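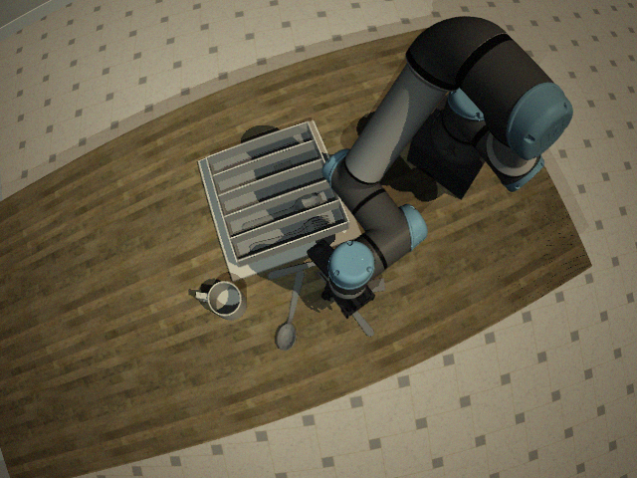
Subject: Re: Gondport branch library, November hours

Members are advised that the Gondport branch will close at 2 p.m. daily during November while Furtado replaces the heating. Holds will be sent to the Junda branch.

> The notice lists 62 parking spaces at Junda. Does this include the overflow lot? Also, will loans due that month be extended?

The overflow lot is separate and holds a further 100 cars. Loans will be extended to the end of the month.

Cerkano Library Office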